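August, late, still too wound up to sleep

What a day! I have to get this down before the details go soft, because today we finally caught the fault that has been eating our plug runs, and I got to be in the room when it happened.

So. The arm has been failing the lamp job for most of a week. Same failure each time: it picks up the plug nicely, carries it over to the power strip, lines up (beautifully, I might add), and then at the last moment it squeezes harder than it has any right to. Either the plug twists in the fingers or the strip gets shoved across the table. Out of 18 tries on the last full batch it finished 3. Three! And it was doing fine on the old batch, the one we trained before the Larolent grips came in.

Everybody had a theory. Mine was the table, since the light changes so much in that room in the afternoon and the floor throws it back up at you. I was very attached to this theory and spent a whole morning with the blinds, up and down, up and down. No difference at all. Scratch that one.

The Pacheco people thought it was the arm itself, a worn finger pad maybe. They sent new pads, we put them on, and the arm crushed the plug exactly as before, only with better traction.

Then after lunch I asked if we could stop looking at the arm and go back to the hand-held demos, where a person does the job with a grip in each hand and the policy learns from it. I put on the white shirt and the sneakers with the good soles and did the lamp job myself, slowly, over and over, while the finger width scrolled by on the big screen in the next room. I love doing demos. You get into a rhythm, left hand steadies the strip, right hand goes for the plug, and after a while you forget you have fingers of your own.
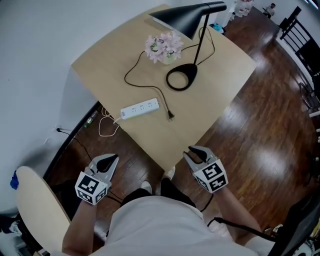 The moment we saw it

Run 7. I had the right grip a little open, not touching a thing, and a voice came through the wall: "Why are you squeezing?"

I was not squeezing! I held it up and wiggled it. The screen said the fingers were shut tight. I opened them all the way and the number came down, but late, and not to where it should have been. Then I turned my wrist over, the way you do when you bring a plug down onto a socket, and the number jumped to closed again all by itself.

We just stood there grinning like kids. It was the cable! The strain relief on the right grip has gone slack, so when the wrist rolls, the cable pulls at the connector and the width reading drops out and comes back wrong. And when do you roll your wrist in this job? Right at the socket. So every demo with that grip was teaching the arm to clamp down at the worst possible moment, and the poor thing learned it perfectly. All week we had been calling it a bad student.

We tested it properly afterward. Left grip, wrist rolled every way I could manage, steady as a rock. Right grip, same moves, and it dropped out on most of them. Then we held the right cable against the housing with tape and the dropouts quit. Tape!

The less fun part

We have to pull the data. I went through the log with a cup of terrible coffee and found 17 sessions recorded with that grip. The early ones may be clean, but I can't tell which day it started slipping, so they all go in the suspect folder until someone can plot the width against wrist angle for each. The Nutcombe drawer job used the same grip too. I wrote to them right away. They took it well — better than I would have.

There's a safety side to it, and I keep coming back to that. The lamp job is only a plug and a strip. But the Niltulska trial next month has the arm handing things to people, and a policy that has learned to clamp when the wrist turns is not something I want near anybody's fingers. The current one is locked out as of this evening, with a note on the controller in very large letters. The force limit on the arm is being turned down as well, and it stays down even after we retrain. I asked for that in writing and got it.

For tomorrow: a wrist roll check at the start of every session, both grips, ten seconds or so, watching the number. Proper clamps for the cables, not tape. A spare grip to borrow if they'll lend us one. And then fresh demos, as many as my shoulders will take. I already want to be back in there.

Shoulders are sore, by the way. The right one especially. Put the heat pad on it and wrote this with the left arm doing most of the work of holding the notebook. Must remember to move my sneakers out of the hallway before I go to bed.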